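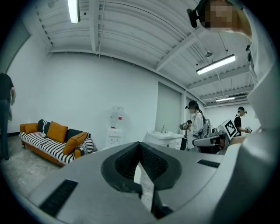
Ticket opened by floor lead, Brelbridge site. Category: rules and good practice (the category exists, I checked). The handling sheet for the hand-held grippers contradicts itself, and I'd like a ruling before it gets laminated. Rule 4 says "keep vents clear at all times." Rule 5 says "support the housing with the free hand." The housing has a black slotted grille on the left and a smaller one on the right, nearer the jaw, so a person with an ordinary palm who obeys rule 5 stands a decent chance of breaking rule 4. Please advise which rule we are to disobey.

Status: open
Priority: low (raised to medium by me, lowered to low by the system)

Update, 9:20 am
Support replied with a link to the handling sheet. I have the handling sheet. It is the subject of the ticket.

Update, 11:05 am
Second reply, from a different desk. They asked for the sheet revision. It says "Rev 2 DRAFT FINAL." They asked whether that was the draft or the final. I said I had been hoping they would know.

Tried so far:
- Holding by the handle only. Complies with rule 4. Breaks rule 5, and after 220 repeats of the same pick the wrist files its own ticket.
- Free hand under the housing. Complies with rule 5. Fingers end up in front of the jaw, and that's rule 7.
- Free hand at the back of the housing. Clears both grilles if you have small hands. The sheet has no entry for hand size.
- Setting the gripper down between picks. Fine, but rule 9 wants it "in hand or in cradle," and we don't have the cradles. Onditz shipped the brackets for the cradles.

Update, 2:40 pm
Support says rule 5 came over from the Vesumeck sheet, written for an older tool with no grilles on the housing. This explains a lot, including the paragraph about the pull cord.

While you have the file open, two more:

Rule 11, walking. "Operators shall not walk with the jaw raised above chest height." Good rule, no complaints. But rule 12 says "check the jaw lining at eye level before each run," and new people do the check on the way to the station. Add "standing still" to rule 12.

Rule 14, markers. "Wipe fiducial markers every 300 runs or when dirty." Wipe with what? Our last batch of cloths left lint on everything, and a fuzzy marker is worse than a dusty one. Name a cloth.

Update, 4:15 pm
Interim wording agreed by phone, valid here until Rev 3:

4. Keep both grilles uncovered. If you can't tell whether your hand is over one, it is.
5. Support the housing from behind, with fingers back from the jaw. If that won't work with your hands, use the handle only and take a break every 900 seconds.
12. Stand still, then check the lining.
14. Lint-free cloth, no spray.

Rule 9 stays as is. We are in breach of it until the cradles come.

Status: changed to "resolved" by the system at 4:16 pm. Reopened by me at 4:17. The sheet on the wall is still Rev 2 and I'm not closing this over a phone call.

Next step: support to send Rev 3 in July. Laminator stays unplugged until then.

Related tickets
Cradle brackets received, no cradles (Onditz)
Hassanpour site: rule 7 missing from page 2
Request to remove pull cord paragraph
"DRAFT FINAL" as a revision name, please stop
Head-mount strap cleaning, who and how often
Vesumeck sheet: archive or delete?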